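Home Features Interviews Money Archive Subscribe

Moving out after 40 years: Jaqueline Beltrán on what to do with the house

Posted 24th September

Jaqueline Beltrán does not like the word "downsizing." She says it sounds like something a company does to its staff. When she started helping older people in Munness get ready to move, she put "Moving Help" on her business card and left it at that.

Her business, Garulico, works with people leaving a family home for an apartment, a relative's spare room or assisted living. The name came from her grandmother, who used it for any cupboard that would no longer shut. Beltrán does no heavy lifting herself. A moving company comes in for that on the last day. What she does is sit with people for the weeks before it and go through the house with them, room by room.

We met at her office, over a bakery on the main street. She had a client's floor plan open on the table and kept going back to it while we talked.

"People call me when they have a closing date," she said. "I would love it if they called me before they listed the house. By the time there's a date, every decision feels like an emergency, and people make bad decisions in an emergency. They throw out the tax papers and pay to move the lawn chairs."

Her usual client has been in the same house for decades. One couple had lived at their address for 51 years and had never emptied the attic. Beltrán said the length of time matters less than whether the children left their things behind when they moved out. In her experience, they nearly always did.

"I ask for the children's phone numbers on the first day," she said. "I'm polite. I tell them what's there and I give them a date. If it's still in the closet after that, their mother gets to decide. A lot of mothers have been waiting years for someone to tell them they're allowed to."

She began this work after moving her own father out of a three-bedroom house in September, by herself, on her days off. She was working in the accounts department at Jinwood, the flooring supplier, and had assumed it would be a matter of renting a truck. It used up all of her vacation time. Her father kept taking things back out of the boxes at night.

"I was angry with him," she said. "I thought he was being difficult. Later I saw that I'd started with the photographs, and that was my mistake. You can't start there. He was seventy-nine and I sat him down on day one with pictures of my mother."

She now leaves photographs and letters until the end, and if there isn't time she packs them unsorted and labels the box. Clients can go through them in the new place, in the evenings, at their own speed.

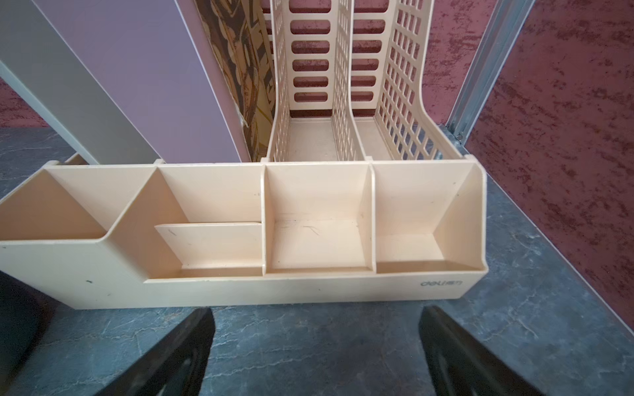

Desks are where she prefers to begin. Hardly anyone is attached to a stapler, she said, and a person who has made a few dozen easy choices at a desk will be quicker in the bedroom. She has the client tip out every drawer, test the pens on the back of an envelope and put whatever survives into one container. If the container has room for it, it goes to the new house. A cheap plastic organizer like the cream one here is all that takes, with its tall section at the end for pens and the lower compartments for clips, stamps and rubber bands. The papers are a separate job and she does not let the two get mixed up.

For papers she uses three piles. One is for things that must be kept, such as deeds, wills, military records and the last several years of tax returns. One goes to the shredder. The third is for anything the client wants to ask somebody about, and she checks at the end of each visit that it hasn't become the biggest.

"Everybody wants to keep the manuals," she said. "I had a gentleman with a folder for every appliance he'd ever bought. The appliances were long gone. He had the manual for a television he gave to his brother. I didn't argue. We put the folder by the door and he looked at it every day for a week, and then he carried it out to the recycling himself."

I asked what she charges, which her website does not say. She bills by the visit, and a visit lasts 3 hours. She won't go longer, even when the client offers to pay for it. People stop being able to decide, she said, and they start agreeing with her.

"When they start saying 'whatever you think,' I put my coat on."

Kitchens take the most visits. They are full of things that are used once a year, and many clients are moving to a place where somebody else will host Thanksgiving. Beltrán said that is often the first time it comes up between parent and child, standing over a roasting pan. She has learned to leave the room for a few minutes.

Her method in the kitchen is practical. She measures the cupboards in the new place and marks the same width on the counter with masking tape. Whatever fits between the strips can come. Everything else is offered to family, then to neighbors, then to the thrift store run by the Yalçınkaya family on the edge of town, which will collect if there is enough to fill the van.

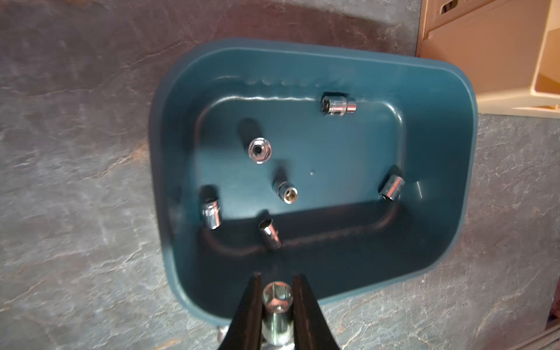
The thrift store has rules of its own, and she asks clients to read them before they get their hopes up. It does not take mattresses, cribs, car seats or anything with a frayed cord. It rarely takes china cabinets. Beltrán said the china itself is the hardest conversation of all, harder than clothes.

"They paid a lot for it, or their parents did, and they've been careful with it their whole lives," she said. "Then they find out that a set for twelve might bring 100 dollars if you're lucky and you drive it there yourself. Some people take that very hard. I tell them to start eating off it. Move the good plates and give away the everyday ones. Put them in the dishwasher. What are you saving them for?"

She has had clients take the advice. One sent her a card to say that the gold had come off the rims and that she was enjoying her breakfast.

I wondered whether families ever object to her being there. She said sons and daughters are sometimes suspicious on the first visit, and she doesn't blame them for it. She is a stranger going through their parents' closets. She keeps a written list of everything that leaves the house, with where it went, and the client signs it at the end of every visit. The list has settled more than one argument. It covers a ring that turned up in a coat pocket and a savings bond that had been used as a bookmark.

Beltrán works with a partner, and the two of them split the town between them. They agree on most things, she said, apart from the order of the rooms. She saves the garage and the basement for the second half of the job, on the grounds that they are cold and dirty and people give up in them.

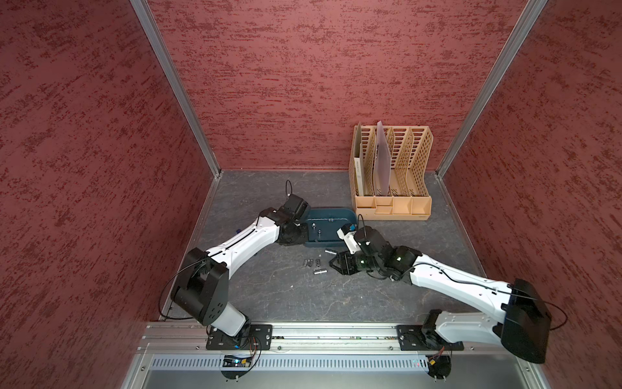
Uliana Hrynyshyn told me by phone that she would do it the other way around and start in the garage every time. Her reasoning was that a cleared garage gives you somewhere to put things. Without that space, she said, the boxes for the thrift store sit in the hallway, the client walks past them all day, and half of what is in them finds its way back onto the shelves. She also thought that husbands in particular ought to be given something to do early on, or they sit in the kitchen and comment.

Beltrán laughed when I passed this on. "She's right about the hallway," she said. "She's right about the husbands too. I still won't do it. I've stood in too many garages in the winter."

Where they do agree is that tools need more care than people give them. A widow who never used the workbench will often want the whole lot gone in an afternoon, and a dealer will be happy to oblige. Beltrán asks her to wait. She suggests keeping enough to hang a picture, tighten a cabinet handle and put a bed frame back together on the first night, and having someone who knows tools look over the rest before a price is agreed. Loose pieces should be put back with their sets where that is possible, as a full set is easier to sell or give away than a broken one.
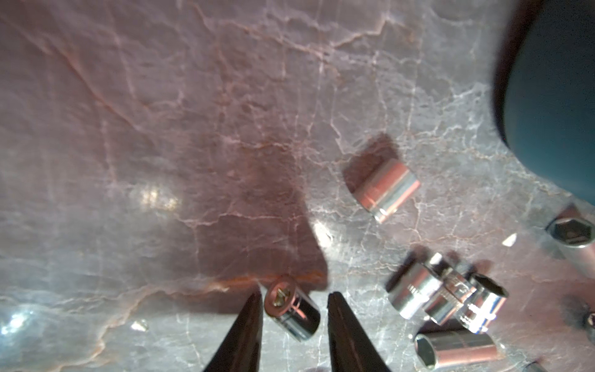 Small sockets are easily separated from their sets.

The last visit is always the day before the truck comes. By then the bed is still made, there is a kettle and a lamp, and not much else has been left unpacked. Beltrán brings sandwiches. She walks through each room with the client and opens every closet and drawer, including the one under the oven. She has found a wedding album that way, and a passport that was needed the same week.

She advises against coming back after the sale closes. Some clients ask her to drive them past the house a month later, and she will do it if they insist, but she has noticed that they go quiet if the new owners have cut down a tree.

Her father, for his part, settled in well. He lives ten minutes from her and has filled the hall closet already.

"I haven't said anything," she said. "He's got the space. I'll go over there in the spring and we'll do the desk first."

Garulico takes bookings by phone. Beltrán asks that the person who is moving make the call, and not their children.

We use cookies to remember your settings and to see which pages are read. Accept Manage Decline

Comments (4)

Marge in Munness
We did my mother's place without any help and the masking tape idea would have saved us two carloads. Her new kitchen has four cupboards and one of them has the water heater in it.

rtd_plumber
Team garage. Do the garage first.

Dolores K.
Call the thrift store before you load the car! They were very nice about it but we had to bring a cabinet all the way home again.

paul w
Does anyone know if she goes outside Munness? My aunt is half an hour north and she has kept every manual too.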